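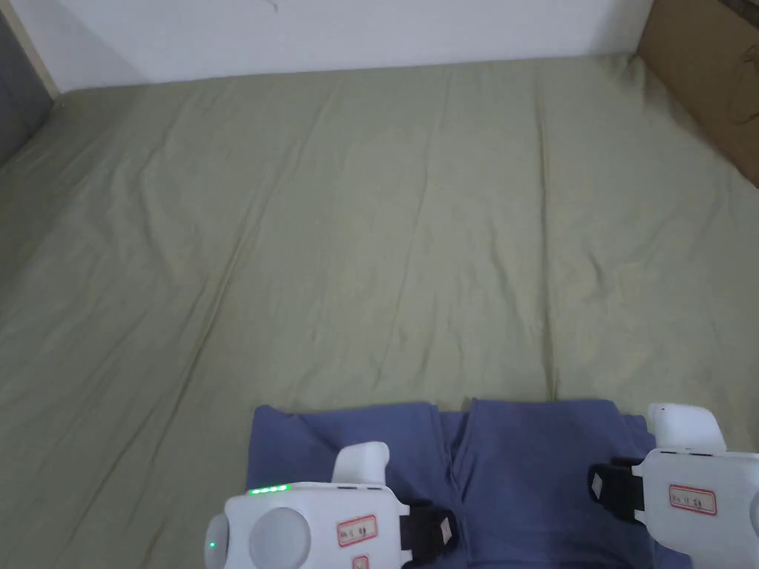 What is in the Bogale clothes folding set?
Short recordings of everyday clothes being folded on a bed, with a written note for each one.

Contents

The set holds 249 recordings in 6 folders. Each folder covers one bedroom and keeps its own notes file, named after the room. Selberg is the largest folder, with 93 recordings. Dellero is the smallest.

Folding surface

All folding is done on a made bed. The fitted sheet stays on and the top bedding is taken off. Sheets were not ironed, so wrinkles are common

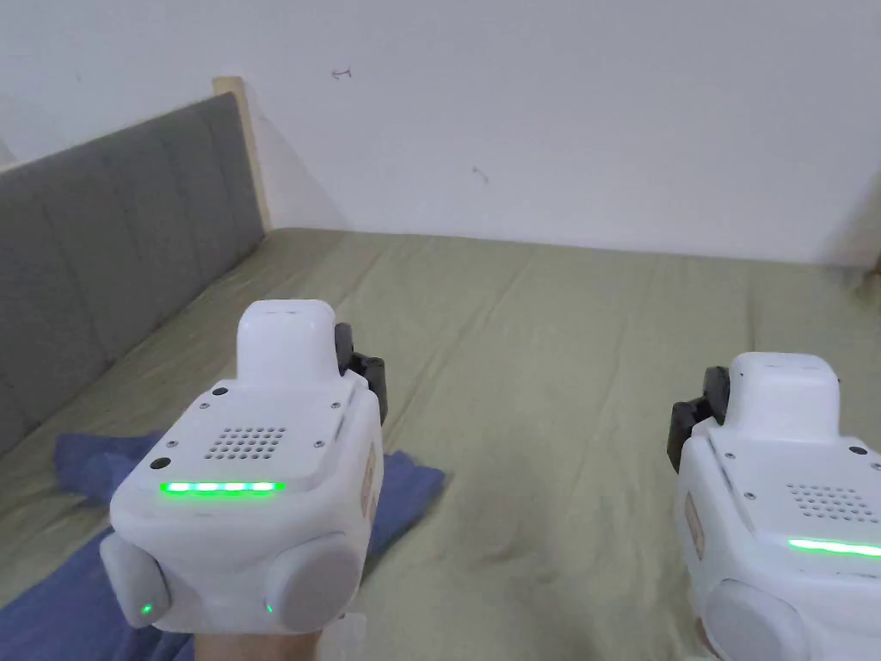
and they vary from one room to the next. We did not correct for this. Sheet color is listed in the notes file as a plain word (green, white, gray) - please don't treat it as a measured value.

Clothes

Pants, shirts and a few towels. Most are dark blue, gray or black. Sizes are adult only. Items go on the bed one at a time, some laid out and some dropped in a heap. The starting state is written down as "flat" or "crumpled".

Notes file fields

- item: type of garment
- start: flat or crumpled
- folds: number of folds in the written instructions
- surroundings: things left on or near the bed, such as boxes or pillows 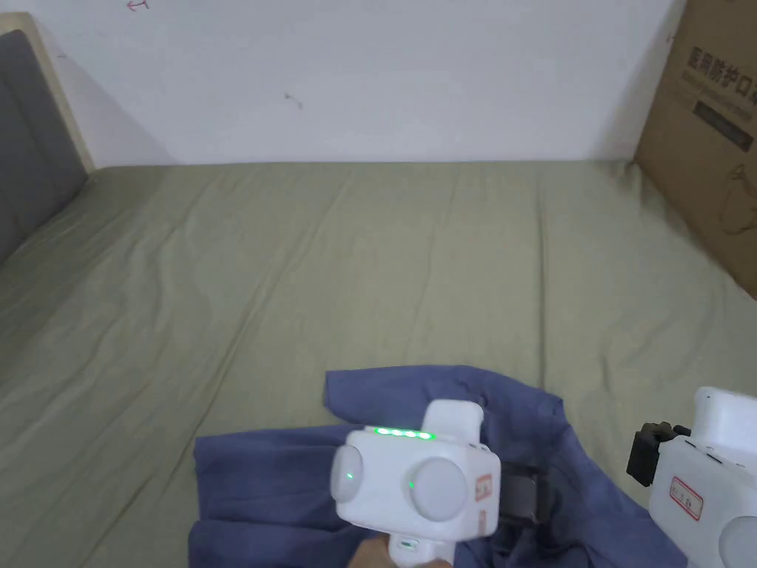

Known problems

- Two rooms use "trousers" where the rest use "pants".
- The Jaron notes file has no entries under surroundings.
- Recordings longer than 60 seconds were split, and the second part has no start value.

Send corrections with the folder name and the line number.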